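Zonville Hats and Stands — README

Notes on the hat-hanging set, kept by Aiguo Tan. Last changed 2022-05-02.

The task is a short one: a soft hat starts on the board and ends up on a wire stand with a round top. There are 453 clips in the set, 400 for training and the rest for checking.

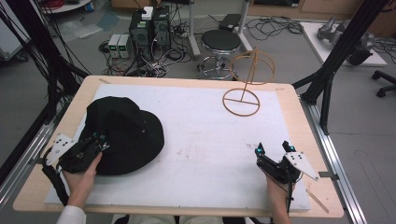 Floppy brims are the hardest to place well. A hat counts as hung when the crown sits over the top of the stand and stays there — a brim folded under is still a pass, but is noted as "folded" in the label file.

Folders
clips/ — one folder per hanging
labels/ — start, end, result, brim
notes/ — hats and stands used

Seven clips from November have no brim label.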